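Grovum publishes working rules for two-arm tabletop cells

16th November

Grovum has published the second edition of its working rules for small two-arm robot cells. The document, known as the Fraser rules, covers cells in which two arms share one tabletop and handle everyday objects. It replaces the first edition in full and can be downloaded free of charge from the Grovum website.

The Fraser rules are a code of good practice. They do not replace any legal duty on the owner of a machine, and a cell that meets them must still have its own written risk assessment.

The first edition dealt mainly with fixed parts of known shape. Comments gathered on the draft up to the end of August asked for clearer wording on soft and mixed items such as bags, wallets and books. A total of 2192 comments were received. Each has been answered in writing, and the answers are published alongside the rules.

Main changes

Section 3, shared space. Both arms may work over the table at the same time, provided that the control software holds a minimum gap between them at every joint. The gap must be stated in the cell record. Where one arm is in contact with an object, the other may hold position or approach a different object. It may not approach the same object unless the task has been approved as a joint lift.

Section 5, soft items. Bags, straps and loose cloth are now treated as a separate class. Straps must be included when the size of the item is worked out. The gripping force limit for this class is set by test on each item type and is no longer taken from a table.

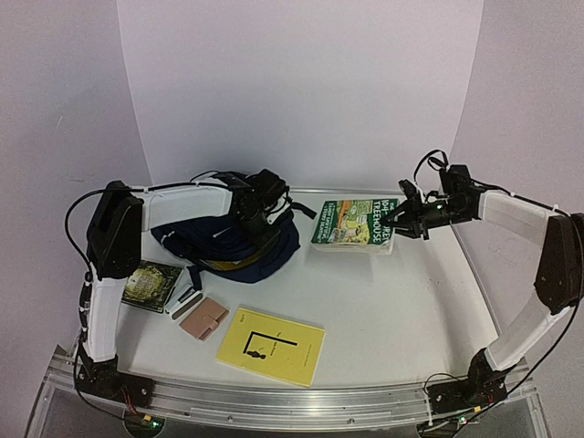
Two-arm cell with mixed items: left gripper lowered onto a navy fabric bag, right gripper above a green book.

Section 6, books and flat items. A gripper approaching a flat item must slow down before contact. The approach height and the slow speed are to be recorded for each item type. Hardcover and paperback books are to be tested separately.

Section 8, cables. Cables that move with an arm must be long enough for the full reach of every joint and must be checked through the whole range of movement before first use. Ties are to be inspected at each service. A worn tie is to be replaced before the cell is run again.

Section 9, enclosure and lighting. Side and back walls should have a matt finish in a single pale colour. Lighting should be even across the table. Marks on the work surface are to be cleaned off at the interval given in the cell record.

Trial of the rules

The draft text was tried at the Calel test site on cells built by Stusirden. The trial ran for 3658 hours of arm movement. Two clauses were rewritten as a result: clause 3.4, on the order in which arms return to rest after a stop, and clause 5.2, on the release of cloth caught between gripper fingers. A planned clause on labels for storage trays was withdrawn and may be brought back at a later review.

Dates and records

New cells should follow the second edition from the date of publication. Cells already in use may stay on the first edition until their next full service, or until they have run a further 2000 hours, whichever comes first. Records made under the first edition remain valid and need not be copied to the new form.

Notes to editors

Grovum writes and maintains working rules for small automated equipment. Stusirden builds tabletop robot cells. Press copies of the Fraser rules, including the blank cell record, are available on request from the Grovum press office.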